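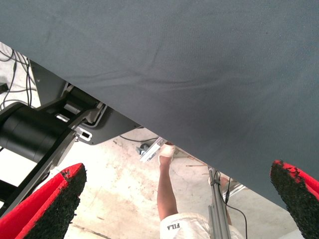
The gray one, after I got it out of the bag

Forum: Sewing and Home Fabrics
Topic: Gray woven, keep as curtain or cut for cushions?

omolara_d
Posted 11/11/2024
I bought a length of gray woven from Flernasus in July and it has been in the closet since. I want to use it before the end of the year. The plan was one wide curtain for the back room, but the color is a bit mottled up close and it has soft wrinkles across the middle, plus a curved crease that I can't tell is a fold line or something set into the weave. Label says 100 percent cotton. It measures 125 inches on the long side. Would you hang it or cut it up?
Omolara Danladi

Grarkik
Hang it. Mottled gray looks fine from across a room. Wash it first.

tablerunner
I would not wash a piece that long in a home machine. Mine came out with worse creases than it went in with. Steam only.

Grarkik
If it's cotton and it hasn't been washed, it is going to shrink the first time you do wash it. Then you have a curtain that stops above the sill. Wash before you hem, every time.

tablerunner
She can dry clean it. I have had the same curtains up for six years and never put them in water.

amarachi_o
Is it heavy enough to hang straight? The edge in your picture sags a little. That could be how it's being held, but a loosely woven cotton will do the same thing on a rod. I'd want a lining behind it or weights in the hem.

omolara_d
Medium weight, I'd say. Heavier than a bed sheet, lighter than canvas. I don't have lining and would like to not buy any.

undard_mill
Curved crease is probably from the bolt or from how it was folded in the bag. Damp press cloth, iron on the cotton setting, go over it from the back. If you still see it after two passes it's staying.

amarachi_o
Agree on the press cloth. Try one corner first.
Amarachi Olatunji, 1,408 posts

Haruna
Going against everyone, I'd make cushions. A plain gray curtain that wide is a lot of gray. You would get 3 big floor cushions out of it with some left for piping.

Grarkik
She asked about a curtain.

Haruna
She asked curtain or cushions, it's in the title.

Grarkik
Fair enough. Still a curtain.

omolara_d
I pressed a corner with a damp cloth and the small wrinkles came out. Haven't done the big crease yet. I'm leaning toward the curtain, washed cold first, and I'll leave the hem pinned for a week before I sew it. Does anyone know if clip rings will hold this weight or do I need a rod pocket?

tablerunner
Rod pocket. Clips leave marks.

amarachi_o
Clips are fine if you space them close, every five inches or so.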